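Mivenus Publishes Results of Home and Shop Chore Trials: Most Jobs Are Still Better Done by Hand

Independent testing group finds two-armed machines can manage parts of a chore, but rarely the whole thing
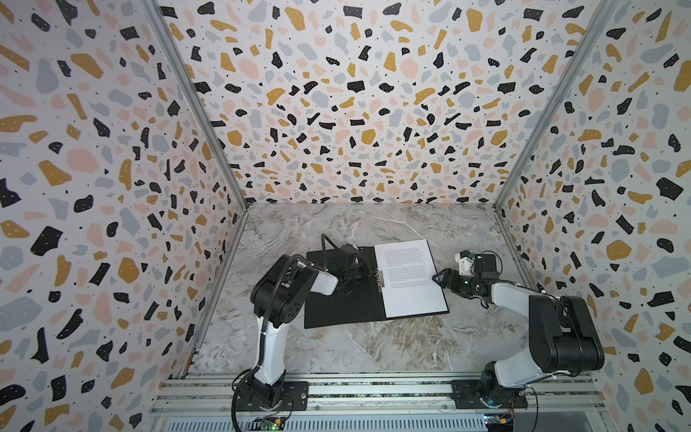 Two robot arms at a clipboard holding a single printed sheet. Paper handling is one of the chores covered in the Mivenus report.

MISDALE, 2019-10-20 – Mivenus, an independent testing group that reviews equipment for small shops, care homes and private households, today released the results of its first full round of chore trials. The report covers 30 everyday jobs and 2,240 logged attempts by robot arms working on tabletops. Its main finding will disappoint anyone hoping to hand over the dishes by December: 677 of those attempts ended with the job finished to the standard a paying customer would accept, with no help from a person.

"We were told the machines were nearly ready," said Catrin Dafis, who leads testing at Mivenus. "I have been hearing 'nearly' for most of my working life. We wanted to write down what nearly means when there is a sheet of paper to be taken off a clipboard and a customer standing at the counter."

The trials were set up after members of the group, mainly owners of small businesses, began asking whether they should put off hiring or hold back money for automation. Many had seen demonstration videos. Few had seen a machine do the same job over and over on an ordinary afternoon, with the usual supplies and without its makers in the room.

How the trials were run

Each chore was written up as a plain instruction of the kind a manager might give a new employee. Folding a dish towel, sorting mail into trays, closing a lidded box, stacking cups and changing the sheet on a clipboard all made the list. The testers then decided what would count as done. A towel had to be folded with its edges lined up to within the width of a finger. A box had to stay closed when it was picked up. A sheet had to come away from its clip without a tear or a hard crease.

Attempts were marked as finished, partly finished or failed. Any attempt in which a person touched the machine or the materials after the start was marked as failed, even when the touch was small. Mivenus says this rule caused more argument than any other. Suppliers asked for a separate category for light assistance. The group turned that down.

"If I hire someone to close up the shop and I have to stay and close up with them, I haven't saved anything," Dafis said. "Light assistance is me standing there."

The report also counts setup. Time spent clearing the table, placing the item and restarting the equipment was added to each chore. On most jobs that time was longer than a person would need to do the work.

Where the machines did well

The report does not dismiss the technology. Rigid items of a known size, set down in a known place, gave the best results. Cups were stacked reliably. So were small boxes, as long as all of them were the same. One arm could often hold a container while the other reached into it, a job that used to call for a custom fixture.

Repeat work on a single item also went better than the testers expected. Over a long run of one chore, with nothing changed between attempts, the machines held a steady pace and did not drift. Mivenus says a shop that packs one product in one box all day might find something useful here, although such a shop can already buy simpler equipment for the purpose.

Where they did not

Thin, soft and springy things were the weak point. Towels were picked up by the wrong layer. Plastic bags were a loss from start to finish and were dropped from the speed rankings, as there were no finished attempts to rank.

Paper came out somewhere in the middle. A single sheet on a clipboard looks like a gentle test, and it does lie flat and stay put. The trouble starts at the clip. It has to be held open while the paper moves, which means one hand pressing and another pulling, with neither one hurrying the other. Testers saw sheets pulled too early and sheets pinched at the corner. They also saw clips pressed correctly and then let go a moment too soon. Some attempts were clean, and the report says so. It adds that the clean ones gave no warning of the bad ones that followed.

"People watch one good run and fill in the rest," said Babita Maurya, who wrote the section on paperwork and counter tasks. "I did it myself. I saw a good one on the first morning and went to lunch thinking we would have to rewrite the introduction. We did not have to rewrite the introduction."

Maurya ran a dry cleaning counter before joining Mivenus and timed herself on the clipboard chore for comparison. The report gives her result in a footnote and describes it as "not close."

Clean tables and real ones

A full chapter deals with the difference between a test space and a workplace. Tabletop trials are kept tidy so that results can be compared. A kitchen counter has crumbs on it, and a shop counter has a pen, yesterday's receipts and somebody's coffee. Mivenus repeated a small group of chores with ordinary clutter left in place. Results fell on every one of them.

The group calls on suppliers to publish figures from cluttered spaces alongside the clean ones, and to state how many attempts were made before a video was recorded. It has also asked them to stop using the word "household" for equipment that has only been tried on a bench.

Bundgaard, a fixtures supplier that lent tables and rails for the trials, said in a written response that it agreed with the call for fuller figures but thought the standard for finished work was "on the strict side for early equipment." Todow, which runs training courses for shop staff, said it would use the chore list in its own classes – for people.

Advice to buyers

Mivenus recommends that households wait. It found no chore in the trials for which it would advise a family to buy a robot arm, at any price. For small shops, the group suggests asking for a run of 1,000 attempts on the shop's own item, with failures listed, before any money changes hands. A supplier who will not do this has given an answer of a kind, the report notes.

Shops that already own equipment are advised to keep it on stiff, uniform goods and to keep a person on anything that bends. Mivenus also warns against cutting staff hours on the strength of a demonstration.

"I would like to be wrong," Dafis said. "I hate folding towels. But I am not going to tell a woman with a four-table café that help is coming when I've watched it drop the towel."

A second round of trials will use the same chores and the same pass marks, so that any progress can be measured against this year's results. Wiping down a greasy stovetop will be added at the request of members. Suppliers who wish to take part may submit equipment on the condition that all attempts are published.

The full report, with the chore list, scoring rules and suppliers' written responses, is available from the Mivenus office in Misdale. Members receive a printed copy.

About Mivenus

Mivenus tests tools and equipment for small businesses, care homes and households. It is funded by member fees and accepts no payment from the suppliers whose equipment it reviews. Loans of equipment are listed in each report.

Media contact

Babita Maurya
Mivenus, Misdale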